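Chapter 8

Flat Surfaces and What Lands on Them

An introduction to household storage

8.1 The problem of the table

Every home has a table that is no longer used as a table. It was bought for meals, or for homework, or for the jigsaw that was going to bring the family together, and for a month or so it did its job. Then somebody put down a set of keys. The keys were joined by a letter from the water company, the letter by a torch with no batteries, and by May the household was eating on the sofa with plates on its knees.

Earlier chapters dealt with cupboards, drawers and the loft, all of which have the decency to hide what they contain. A cupboard can be in a shocking state for years and trouble only the person who opens it. A tabletop has no door. It is at a convenient height, it is usually between the front door and wherever you were going, and it will accept anything you are holding. For storage purposes it is the easiest place in the building to use and the worst place to find things afterwards.
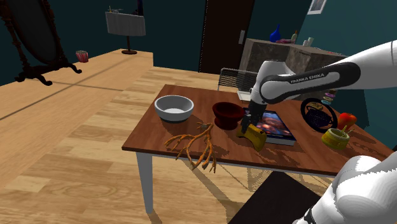
We shall call an object put down with the intention of moving it shortly a resting object. An object that has stopped being noticed is a settled object. The difference between the two lies entirely in the mind of the owner, and most of the difficulty in this subject comes from the fact that the owner is the last to know. Ask anyone about a settled object and they will tell you, with some heat, that they are in the middle of using it.

The best-known attempt to measure the change from one state to the other is the Lemuder survey, carried out in the small town of Brunorura. Householders were asked to write down everything they put on one chosen surface and to note when it was taken away again. The survey collected 1,106 entries. A good many had nothing in the second column. Several record the survey form itself, which had been put on the table for safe keeping and then had other things put on top of it.

The Lemuder figures have been criticised, and fairly. People who agree to keep a list of what is on their table are unlikely to be typical, and people who finish the list are less typical still. Even so, the broad pattern has held up well enough for our purposes. Objects that are used daily tend to move. Objects that have a known home elsewhere tend to move in the end, usually just before visitors arrive. Objects with no home at all stay exactly where they are, and attract company.

8.2 Flat things and awkward things

Storage manuals like to sort belongings by room, or by use, or by how fond of them you are. For tabletops it is more useful to sort by shape. Flat things stack. Books, boxes, magazines and trays can be laid one on another to a surprising height, and each new layer makes the one beneath harder to reach and easier to forget. Awkward things do not stack, so they spread. A lamp base, a bicycle pump and a cake tin of unusual design will between them use up more room than 300 envelopes, and will look much more like a crisis.

Large books deserve a word of their own. A paperback can be slipped in almost anywhere, but a big book with a handsome cover is rarely put on a shelf, partly because it doesn't fit and partly because its owner would like it to be seen. It goes on the table, face up, and becomes in effect a second and smaller table. Cups are then put on it. The owner objects to the cups – never to the book.
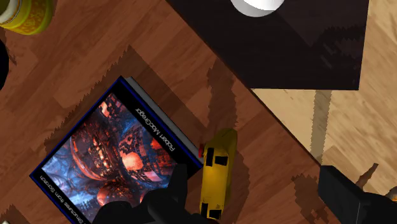
Two schools of thought have grown up around all this. The Powell method says that a surface should be cleared completely once a day, preferably in the evening, and that anything without a home should be given one before bedtime. It works very well for people who have energy in the evening. The Plumance method allows a fixed part of the surface, marked out with a tray or a mat, in which things may gather freely, provided that the rest is kept clear. Its followers report good results at first, followed by the purchase of a larger tray.

Neither method says much about children, pets or other adults, and this is a serious gap. A shared table is never cleared by the person who filled it, or not in that person's opinion. Section 8.5 looks at shared surfaces in more detail and gives a form of words for discussing them at mealtimes.

Before reading on, choose one flat surface in your own home and write down what is on it. Do not tidy it first. Keep the list somewhere you will be able to find it, as it will be needed for the exercise at the end of section 8.3.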